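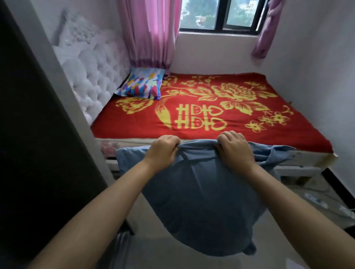
Short-sleeved shirt, blue-grey, held by the upper edge.

Durnik Heated Airer review: slow, cheap to run, badly hinged
Jul 14, 2021 - By Wael Benmoussa
2 min read

The Durnik is a folding heated airer with two wings and a central rack. It replaces the Hopkin we reviewed in November, which had the same layout and a shorter cable.

Power draw on our plug-in meter settled at 506 watts with the cover off. Fitting the cover made no difference to the reading but shortened drying times considerably. A mixed load of cotton shirts and pillowcases, spun at the washer's highest setting, needed about 17 hours uncovered. Jeans took longer, and the waistbands had to be turned by hand.

Bars are spaced too closely for anything thick. Shirts dry best on hangers hooked over the end rail, buttons done up, collars raised. Laid flat across the bars they pick up a ridge at each contact point that needs a hot iron to remove.

The wing hinges are the weak part. Each locks with a plastic tab, and one of ours had play in it from the first day. Aiman Tjoa tested a second unit and found the same fault on the opposite side - a moulding problem, I suspect. The Stidano uses a metal pin here and costs 35 pounds more.

Zurninmont, the distributor, sells the cover separately. Budget for it. Without the cover I would buy an ordinary rack and a dehumidifier.

Rating: 2 out of 5 without the cover, one more with it.

17 comments - 35 shares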